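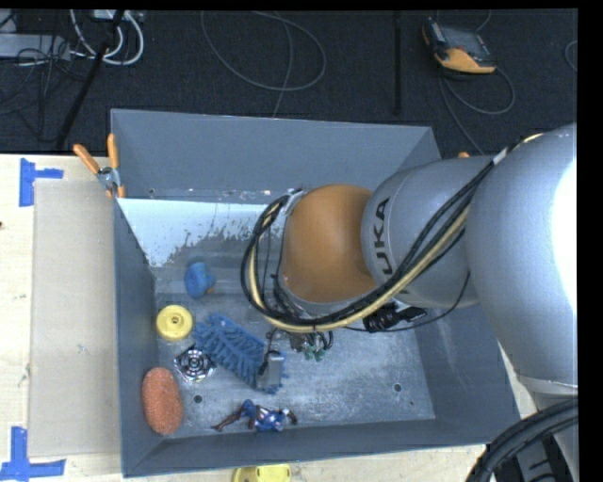 # Tomalden Opens Its Bin-Picking Workshop to Visitors

**16 January 2021** – Tomalden, the applied automation workshop run by Vendley, has opened its robot handling area to outside visitors for the first time. Guests from manufacturing, retail logistics and technical education attended a program of live demonstrations, short talks and a question period with the engineering staff.

The main demonstration concerned bin picking, the task of removing mixed objects one by one from an open container. A KUKA arm fitted with a gripper worked above a large metal bin set on a table and clamped at the rim. The objects were chosen for their differences in shape, surface and stiffness. They included a porous orange-red sponge, a small action figure, a shiny metallic piece and a blue item with many soft, finger-like strands.

"Visitors often expect the heavy objects to be the difficult ones," said Vendula Tichý, director of Tomalden. "In our work the trouble comes from things that bend, things that reflect light and things that lie close against a wall. We wanted our guests to see those objects handled at normal working speed, with the misses left in."

Each group watched a full series of 100 pick attempts. Staff did not rearrange the objects between attempts, and a missed pick was followed by the next attempt in the usual way. Sekar Chong, who leads the handling team, provided commentary on how the system selects a grasp point and when it gives up on one object in favor of another. Several visitors asked about picks close to the bin walls, where the gripper has little room to approach. Mr. Chong explained that the sloping sides of the bin allow more clearance than straight ones, but that corners remain a known weak point and are the subject of current work.

The handling program began in October with a set of household and toy objects. The collection now stands at 1,370 items, all of them cataloged by weight, size and surface type. Tomalden intends to extend it to 3,000 items, with greater attention to soft goods, thin packaging and transparent materials.

Danko, a distributor of small replacement parts, sent a delegation led by its operations manager, Otakar Šindelář. The company supports the program under a cooperation agreement with Vendley and supplies objects from its own returns department.

"Our returned goods arrive mixed, and sorting them is slow and tiring work," Mr. Šindelář said. "I was glad to be shown the failed attempts as well as the good ones. We can plan on that basis. The sponge gave less trouble than I had expected, and the reflective part gave more."

The afternoon session was reserved for educators. Ilse Kramer, training coordinator at Grodico, presented a short course for technicians that will use the same bin, table layout and object sets as the Tomalden workshop. The course covers cell setup, gripper inspection, cable routing and safe use of the handheld control device. It is divided into 4 modules, each of which ends with a practical assessment. Participants will be expected to lay out the work area from its floor plan and table markings before they are permitted to run the arm.

Questions from the educators dealt mainly with maintenance. Workshop engineer Dušan Kubíček described the inspection routine followed before each series, including a check of the cable bundle along the arm for wear and for free movement at the joints – a step that he said is often skipped in teaching laboratories. He also advised schools to begin with a simple bin and a small number of objects, and to keep written records of every failed pick from the first day.

Tomalden plans to hold further visits for small groups. Companies may bring objects of their own for a trial session, provided that these are clean, free of sharp edges and submitted in advance for review. Results of trial sessions are shared only with the company concerned.

**About Tomalden**

Tomalden is the applied automation workshop of Vendley. Its staff study the robotic handling of mixed and irregular goods and advise manufacturers, distributors and training providers on the setup of robot work cells.

**Press contact**

Tomalden Visitor and Press Office, Vendley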